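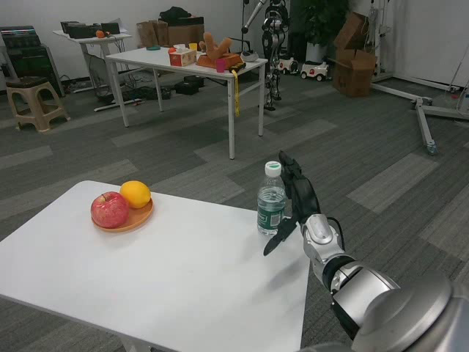
Two Nights in Birnholm, and the Ferry I Almost Missed

I had wanted to go to Birnholm for a few years, mostly because it sits at the end of a train line and I like places at the end of train lines. In August I finally booked it: two nights, one small bag, no car. It is a harbor town with a fish market, a long breakwater and one steep street that everyone seems to use for everything.

Getting there

The train from Ciltavthorpe takes a little under three hours and stops at every platform along the coast. Sit on the left side going out. The first hour is warehouses and back yards, then the tracks run right next to the water and stay there. There is no food on board, and the kiosk at Ciltavthorpe station was closed when I came through at 6:40 in the morning, so I left hungry and arrived hungrier.

My ticket cost 14 each way. I paid at the machine, which takes cards but not my card, apparently, so I used coins while a line formed behind me.

Where I stayed

I took a room at the Terkus, a guesthouse halfway up the steep street. It has 8 rooms over three floors and no elevator. Mine was on the top floor at the back. It was clean and plain, with a good mattress and a window that opened onto somebody's tomato plants. The shower ran warm for a few minutes and then made up its own mind. I would stay there again for the price.

Said Lahlou runs the front desk most days. He drew me a map on the back of a breakfast menu with the bakery, the bus stop and the start of the cliff path on it. The map was better than the one from the tourist office, which leaves out the whole east side of town.

Breakfast is served until 9:30. Coffee, bread, two kinds of cheese, fruit. I packed my own lunch both days and ate it outside. 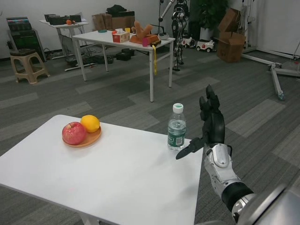 Fruit and a bottle of water.

The lighthouse steps

The main walk starts behind the fish market and follows the cliff to the old lighthouse. It took me an hour and a half with stops. The path is easy until the end, where there are 243 steps cut into the rock. The number is painted on a board at the bottom, next to a drawing of a man holding his knee. There is a handrail for the first part only.

At the top you can walk all the way around the lighthouse but you can't go in. The view is north over the islands. I stayed up there longer than I meant to and got sunburned on one side of my neck.

There is no shade on the path and no tap, so carry what you need. I met two couples going up at noon with nothing but a phone each, and they looked unhappy.

Eating

I had dinner at Mendonça both nights, which says something about the food and something about my laziness. It is a narrow place near the harbor steps with a short menu written on paper. The first night I had grilled sardines and potatoes. The second night I had the fish stew, which was saltier than I like but came with a lot of bread. They don't take reservations. I got there at seven and was seated right away. By eight people were waiting on the sidewalk.

The bakery on Said's map sells a flat almond pastry that I bought three times. Go before ten.

The ferry

On Saturday I took the morning boat to the nearest island. The crossing is 40 minutes and it was rough enough that I stood outside the whole way. The island has one road, a chapel, a beach with gray pebbles and a bar that was shut. I swam for a bit and read for a bit.

What I had not done was check the return schedule. Weekend boats leave earlier than the weekday ones, and I worked this out on the beach, from a family who were packing up in a hurry. I walked fast, then ran the last stretch, and got on as they were untying the rope.

If you go

Bring shoes with some grip, and cash for the ferry. Take a picture of the schedule at the dock before you board. The last train back to Ciltavthorpe on Sunday fills up, and I stood until the fourth stop.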